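From: Johannes Rampersad
To: Lekota residents' list
Date: 29 May 2019
Subject: Re: Decorated wall panels and laundry baskets, samples from Kelotum

Dear Mr. Psarras, dear members of the list,

Thank you for your message, which is quoted in full at the end of this reply. I am answering on the list because several other households have written to the office with similar questions about the refitting of the laundry rooms at Lekota and Netolmont.

The panels under consideration are from the Rulau series supplied by Kelotum. The design is a set of trees on a pale pink ground. The trunks and branches are dark brown, and the leaves are filled in with patterns in pink, mauve, tan and plum, including checks and flowers. There are also butterflies between the trees. Residents who saw only the small paper swatch in the hallway may have had the impression of a plain pink wall, and I would ask them to look at the design at a larger size before returning the form.
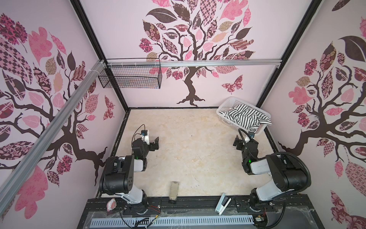

Rulau tree panels on three walls, with beige marble-pattern floor and white basket.

With regard to the floor, the beige marble pattern with a dark edging is the one proposed for both buildings. The office also received a gray sample, which remains available for inspection. A decision on the floor can be made separately from the decision on the walls, and the form has been set out accordingly.

On the matter of baskets, the proposal is for white plastic with perforated sides, to stand in a back corner of each room. They are intended for items left behind in the machines. At present such items are placed on the windowsill, where they are frequently mixed up with clean laundry belonging to someone else. Items not claimed after 10 days will be moved to the storage room on the ground floor. A smaller basket in black wire mesh may be hung on the wall for clothespins, single socks and similar articles.

The budget approved for wall coverings in the two buildings is 1000, delivery included. The quotation from Kelotum leaves 284 of this sum unspent, and the office proposes to apply the remainder to the baskets.

Forms should be returned to the office before the end of June. Households that have already returned a form and wish to change their answer may submit a second one, marked as a replacement.

Sincerely,
Johannes Rampersad
Furnishings and Common Rooms
Lekota Residents' Office

Lambros Psarras wrote:

> Dear Mr. Rampersad,
>
> I have received the form concerning the laundry rooms. Before I
> complete it, I would be grateful for clarification on 2 points.
>
> First, the swatch posted in the hallway is too small to show the
> pattern. Is a larger view of the panels available?
>
> Second, the form refers to "baskets for unclaimed items" but does not
> say where they will stand or how long items will be kept in them. My
> household has lost several towels since the winter, and I would like
> to see this settled in writing.
>
> Respectfully,
> Lambros Psarras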